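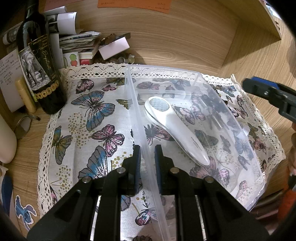
Is issue 7 of Clulomach still coming out this year?
Issue 7 goes to the printer this month and should be in shops before the end of the year, in one version with one cover.

Wednesday, August 13, 2025

Up too early. Coffee, then straight into page 19, which I have now lettered four times. Bongani moved the tail of the fight over onto 20 so all the talking has to fit in three panels, and Sister Gurness does not talk short. She's a drowned lighthouse keeper with a grudge, she's had two hundred years to think up what to say. Cut eleven words. Cut four more. Put two back.

Still think the balloon in panel 2 is sitting on her hand. Moved it left. Now it's on the dog. Nobody cares about the dog's back end so fine.

Mail from Arellano, the printer, before nine. They can hold our slot but want final files Monday, and they want to know about paper. Same paper as last time! I've said this twice. The uncoated one, the one that drinks up the blues a bit so the night scenes go soft. They keep quoting me the glossy because it's cheaper this quarter and I keep saying no. Bongani says the glossy makes his blacks look like a car brochure.

Orders. Final number from the distributor is 2,432. I read it three times. Last issue did worse and the one before that did worse again, and I was braced for a third drop, had a whole speech ready for B about going digital only. Didn't need the speech. We're printing 3,000, so the rest go to the table at Cirnside and into boxes in the hall, where they will live with the boxes from issue 5. Issue 5, what a mistake. Two covers. Never again two covers.

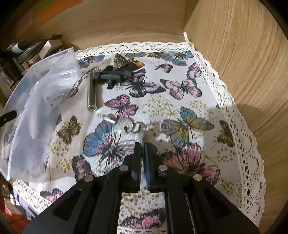 Naima Ait Brahim
Writer and letterer, Clulomach

OK where was I. Cirnside.

Form for the Cirnside show is due and I hadn't filled it in. Did it on my phone waiting for the bus. It wants a "short description of your work for the program, 28 words max." Mine came out as: Clulomach is a horror comic set on an island where the dead pay rent. New issue, all back issues, prints, and Bongani Swanepoel will draw your pet as a ghost. Then I worried, did I ask him about the pets? I did not ask him about the pets. Texted him. He wrote back "how many pets" and then a minute later "fine but no birds." Good.

They've moved small press again. Used to be the big room by the doors, last year it was upstairs past the card game people, now it's a "creator corridor". I don't love corridor. People walk down corridors to get to something else. Asked for an end spot near the signing line. We'll see.

Lunch at the desk. Read the new scans of pages 22 to 25 while eating, got crumbs in the keyboard. They're so good. The page where the tenants all come up out of the harbor holding their rent books, he did it with no background at all, only the wet stones and then white. I'd written a whole caption for it. Three sentences about the tide. Deleted the lot. It hurts a little every time but the drawing already says it, and says it better, and my caption had the word "inexorable" in it.

Then the bad hour. Went back through issues 1 to 6 to check how we spell the ferryman's name because I had a feeling. I was right to have a feeling. It's Corrie in 1, Corry in 2, Corrie in 3 and 4, not named in 5, and in 6 it's both ON THE SAME PAGE. How did I do that. How did four people read it and not see. A reader wrote in January to ask if they were twins and I thought he was making a joke and sent back a joke. Owe that man an apology.

Options: fix it in the collected book and pretend. Or make them twins. Told Bongani the twins thing on the phone as a laugh and he went quiet and then said "well, who's rowing in issue 4." And now I can't stop thinking about it. Who IS rowing in issue 4? He's got his hood up the whole time. He doesn't speak. There's the bit where he takes the coin with the wrong hand, which was a drawing slip, we both know it was a drawing slip, but it's there in print. I could use that. Wrote two pages of notes on the bus home, can barely read them. One just says "oar — whose?" underlined.

Not for 7. 7 is done, leave 7 alone. But maybe one line on the last page, somebody calling out to the boat and getting no answer, and then somthing small. Would only need one balloon. Asked B if there's room in the last panel. He says there's room if I kill the "next issue" box. I've always hated the next issue box.

Letters page still to do. Five to choose from. One's very long and angry about the goat in issue 6 (goat is fine, goat comes back). One kid wants to know if the pens matter. Will say use whatever you've got and draw hands a lot. One is from a woman who read issue 2 out loud to her dad in the hospital, doing all the voices, and he wanted to know what happened to the landlord. Sat with that a while. That one's going first, if she says yes. Wrote to ask her.

Evening. Fixed the tail on 20, fixed a double space on 11, found "lighthosue" on page 3 in letters half an inch high. On page 3! Have looked at that page every day since it came in. Read the whole thing backwards last page to first, which is the only way I catch anything, and it took until gone ten. One more missing comma. One caption that wants to be italic and isnt.

To do tomorrow — send Arellano the paper answer again, in capitals. Barcode. Inside front cover, the thank yous, check the spelling of everyone. Pay the Cirnside deposit before they give the corridor to someone else. Ask B about the coin hand. Back up the files, both drives this time, really do it.

Bongani just sent a drawing of two hooded men in one boat, back to back, each with an oar, going nowhere. No message with it.

Oh no. It's twins.

Bed.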